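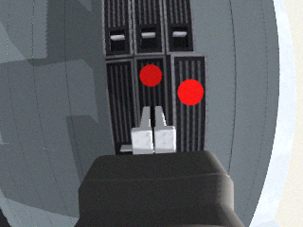 昨晚家族群里又吵起来了，起因是我表姐转了个机器人叠衣服的视频，问我：你不是搞这个的吗，什么时候能给我家来一台？我打了一大段又删掉，群里说不清楚，干脆来这儿慢慢说。想到哪儿写到哪儿，会有点长。

先把答案放前头，免得有人看到一半骂我：家里的活儿，有几样机器早就干得比我好了，剩下的绝大部分还不行。车间和机房里的活儿要好一些，但也没有视频里那么顺。

早就干得好的那几样大家都不当它是机器人了。洗衣机、洗碗机、扫地机。我奶奶那辈人要是看见洗衣机自己进水自己甩干，肯定觉得家务这事儿已经解决了吧！可是你想想，衣服谁放进去的，谁掏出来的，谁晾的，谁把袜子配成对的。

我家那台Zodlow扫地机用了好几年，我对它是有感情的。每天下午它自己出门上班，碰到拖鞋绕一下，碰到充电线就吃下去，然后在餐桌底下喊救命。所以我现在每天扫地之前要先给它收拾地面，我妈来住的时候看了半天，说你这是伺候它呢还是它伺候你呢。

这个问题我后来在工作里反复碰到：为了让机器干活，人得先干多少活。

表姐那个视频我也看了，叠得挺好的，T恤，浅色，平摊在桌上。我就问她，你家的衣服从烘干机里出来是平摊在桌上的吗？她说不是，是一大坨，里面还裹着一条裤子和我外甥的泳镜。对，难就难在那一坨。

有人会说那让它把那一坨抖开不就行了。抖开这个动作，我现在闭着眼都能做，捏住两个角一甩。可是你要先在一坨布里找到那两个角。我女儿学会这件事也花了好久，她现在还是会把被套套反，我也会。

我自己的活儿跟衣服没关系，我们组做的是机架，就是机房里那种插满模块的铁架子，琢磨机械臂能不能伸过去对准一个小把手，捏住，拉出来，再把新的推进去。目前主要在仿真里折腾，真机排得很少。听起来比叠衣服无聊多了，我妈到现在跟邻居介绍我还说是修电脑的。

但是我挺喜欢这个题目的，因为铁的东西不会变形！把手在哪儿就在哪儿，不会因为你碰了它一下就皱成另外一个形状。每个槽位都一样宽，尺寸图纸上都有。要是连这个都做不稳，就别提泳镜了。

坏消息是铁的东西也不会让着你。布歪一点没事，你推一推就过去了，模块歪一点点它就卡在导轨里，再使劲就是事故。我们以前的失败记录里，最多的一类就叫“差一点”，真的就叫这个名字，不知道谁起的，一直没改。

对了，还有人私信问我为什么用仿真，觉得是作弊。我反正不觉得丢人。仿真里撞坏了按一下重来，真的机架撞坏了要写报告，还要去跟管设备的人说好话。仿真的毛病在别处，后面说。

吃饭去了，回来接着写。

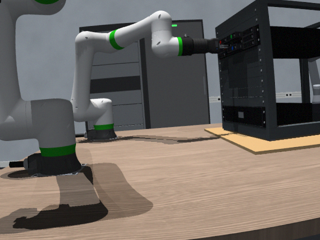

Villalba，3月19日

接着说。昨天那串底下好多回复，没想到大家对家务这么有怨气哈哈。我这周在Villalba这边出差，白天跟同事对着屏幕看机械臂，晚上在旅馆里回评论，挺充实的。

问得最多的一个：为什么要两条胳膊？一条不够吗？看活儿。单拉一个模块，一条就够了，另一条在旁边待着也行。可是如果要一边扶着一边拔，或者一手接旧的一手递新的，你就会发现自己平时用两只手用得多理所当然。你试试一只手拧开一瓶没开过的矿泉水，别夹在腿中间，那算第二只手。

麻烦在于多一条胳膊就多一个会撞的东西。两条胳膊挨得近，规划路径的时候互相要躲，有时候它们会客气来客气去，像两个人在窄门口碰上，你先请，不不不你先请。我第一次看到的时候笑出了声，看到后来就笑不出来了。

跟我一起看结果的同事叫Macarena Tapia，以前在工厂产线上干过，比我现实得多。我跟她讲表姐的叠衣服问题，她想都没想就说：你表姐愿意为这个等多久？我说什么意思。她说机器叠一件要五分钟，你表姐站在旁边看，看到第二件就自己上手了。

这话特别准。家里的活儿有个很讨厌的地方，就是每件都很小，小到人顺手就做了，机器要是慢、要是吵、要是占地方，它就输了，哪怕它做得到。视频经常是加速的，角落里有一行小字写着几倍速，大家看的时候留意一下那行字。

车间不一样。车间里同一个动作一天做将近2000遍，人会累，会走神，会腰疼，慢一点的机器半夜也能接着做，账就算得过来了。Macarena说她当年那条线上最招人恨的工位是往纸盒里塞说明书，塞完一班手指都是纸割的小口子，那个工位后来第一个换成机器，大家没有一个人惋惜。

而真正留给人的是什么呢，是盒子进来的时候有一个角瘪了的那种情况。机器停下来，亮灯，等人过去把瘪的那个拿走。她说她后来就是那个人，管一排机器，整天走来走去给它们拿瘪盒子。我说这跟我给扫地机捡充电线是一个工种啊！她说对，就是工资高一点。

再说仿真。仿真里的光是我给的，桌子的摩擦是我填的，机架永远站在同一个地方，没人半路挪过它。也没有哪个同事把咖啡放在桌沿上。所以仿真里练出来的东西搬到外面，头几天一定很难看，这个行当的人都有心理准备，只是很少发出来。

我们的办法很土，就是故意把仿真弄乱。光换来换去，机架挪一点，转一个小角度，颜色改一改，胳膊起始的姿势也不固定。你让它见过的乱越多，它出门以后就越不慌。我管这叫给它搬家，搬一次不行就搬很多次。

有一位朋友留言说，你说了半天，成功率到底是多少？这个我不能贴，组里还没整理完，贴了我要挨骂。而且单拿一个数出来没什么用，“成功”怎么算就能吵一下午。拉出来算不算？拉出来但是蹭了旁边的算不算？推回去但是没推到底，差那么一丁点，算不算？

我个人的标准是：做完之后我敢不敢不去看一眼。洗衣机我敢，洗碗机我敢，扫地机我不太敢。机械臂碰机架，我现在每次都伸着脖子看，连仿真的都看，明明撞了也不会怎么样。

昨天中午去了一趟Brallik，是这边一家很小的配件店，老板叫Wenceslao Farías，店里又卖又修，货架从地上堆到天花板。他听说我们做机器人，特别热情，拉着我看他的仓库，问能不能弄一个来帮他理货。

我在那个仓库里站了一会儿，越站越心虚。螺丝装在旧饼干盒里，盒盖上写的字跟里面的东西对不上，他自己知道，他伸手就能拿对。我问他怎么知道的，他说闻的。（我觉得他在逗我，但是他的表情很严肃。）

这种地方就是我说的最难的那一档。东西本身不难抓，难的是所有的规矩都在一个人脑子里。你要先让他把饼干盒换成一样的格子，贴上标签，把过道清出来，等他做完这些，他大概也就不需要机器人了。我把这个意思委婉地跟他讲了，他摆摆手说那算了，我再雇个侄子吧。

他倒是有一台Rarnico，半自动的绕线机，放在柜台后面，往上面夹好线轴按一下就自己绕。他说那台机器跟了他17年，坏过的地方都是他自己修的。我问他觉得那个算不算机器人，他说不算，那是个好东西。
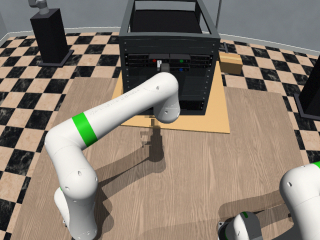
绕线机这个事我回来路上一直在想。它只会一件事，人把线轴夹好，它就绕。没胳膊没手指没有眼睛，你也不会期待它去扫地。我们现在想做的恰恰是反过来，一条胳膊，一个夹爪，今天拔模块明天叠衣服后天收碗。什么都会一点，代价就是每一样都比专门的机器差一截，至少眼下是这样。

夹爪也值得单独说一条。很多人以为机器人的手应该长得像人手，五根指头，很酷。我们天天打交道的大多是两根直直的手指，一开一合，跟夹面包的夹子是亲戚。但是能做的事多得出乎意料，捏、推、勾、拨，你把自己的手包成两根棍子试试，也能把家里很多抽屉拉开。

做不了的呢，第一个就是摸。我伸手到沙发缝里掏遥控器，全程不看，靠手背知道哪儿是弹簧哪儿是饼干渣。夹爪两根棍子伸进去，知道的东西少得可怜。有触觉传感器的手也有，贵，娇气，用一阵子就得换皮，我羡慕用得起的组。

还有一个是遮挡，这个不干这行的人很难想到。胳膊伸过去，刚好把要看的地方挡住了。越到最后最要紧的那一小段，看得越不清楚。人挡住了会歪一下头，你观察一下自己穿针的时候脑袋在干嘛。机器要歪头就得多装一个眼睛，或者把眼睛装在手腕上，装在手腕上又有装在手腕上的烦恼，改天单开一串讲。

影子也是。我以前根本没注意过影子。自己的胳膊投在桌上一大片黑的，盖过去，同一块木头颜色就变了，人看着还是同一块木头，模型可不一定这么想。Macarena今天下午盯着屏幕看了很久，最后说了一句，它是不是在怕自己的影子。我说你别给它加戏。然后我们俩去查了，还没查出个所以然。

回一下昨天那位问养老的朋友，你写得很长，我认真看了。你说父亲起夜不方便，想问有没有机器能扶。我不想给你乱许愿。抬人扶人是整个家务里我最不敢看好的，机架碰坏了换一个，人不行。现在能用的是床边扶手、感应灯、能升降的床，都不像机器人，都便宜得多，先装这些。真的，先装灯。

回另一位，问小孩学什么以后不会被机器替掉。我不知道！我女儿目前的理想是当兽医兼卖冰淇淋，我觉得这两样都挺安全的，尤其是兼着。

还有问我本人家里会不会买一台带胳膊的。眼下不会，第一是没地方放，第二是我家厨房过道两个人错身都要吸气。如果哪天有台机器能把洗碗机里的碗拿出来放回柜子里，动静小一点，不用我站在旁边看着，我第一个掏钱。碗又硬又不会皱，柜子也不会走，按理说跟我们做的事很像，就是滑，还有我家的碗没有两个是一样大的。

表姐刚才在群里又冒出来了，说看了我写的，总结一下就是不行对吧。我说也别这么总结，叠平摊在桌上的浅色T恤是行的。她说那我雇它之前还得先把T恤摊平。我说对。她发了一个翻白眼的表情，然后问我什么时候回去，阳台上那堆衣服我妈让我自己收。

明天白天继续给机架搬家，有人想听手腕上装眼睛的事就在底下说一声，不过得等我出差回去，旅馆的网传个图要转半天圈。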